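From: Fanni Bognár
To: Oseck Sourdough List
Date: July 27, 2021
Subject: Re: Rye starter gone sluggish in the heat?

Rukhsana Malik wrote:
> My rye starter used to double in 4 hours and now it puffs up
> a little, smells like nail polish and falls flat. I feed it
> once a day, same as I did in March. Is it dying? Should I
> throw it out and start over with some of Fanni's?

Rukhsana, please don't throw it out! That nail polish smell is a hungry starter and nothing worse. In March your kitchen was cool and one feeding a day was plenty, but in this weather it eats through everything by lunchtime and then sits there starving until you get home. Feed it twice a day for a while, and keep back much less of the old stuff each time (I save a spoonful, really just what clings to the jar, and mine is going wild right now).

Cooler water helps a lot too. I keep a bottle in the fridge and use it straight from there, and the whole thing slows down to a pace I can live with.

I've also moved my baking corner around this summer and I love it, so much easier to get at everything.

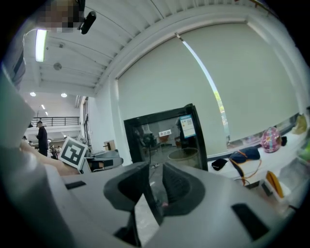

A microwave-like appliance by a window with the blinds down.

Now for the fun part! I finally tried the Conceição loaf that was passed around on this list, the one with corn flour scalded the night before. Oh my goodness, the crust! I scaled it for two loaves and one came out of the oven at 429 grams and the other at 428, which is the closest I've ever gotten by eye. The crumb is tight and a bit sweet, and it toasts beautifully on day three.

One question back to everybody: has anyone made it with all rye in place of the wheat? I'd guess it needs about 2 more spoons of water, but I'd love to hear from someone who has done it before I use up my good flour.

Happy baking,
Fanni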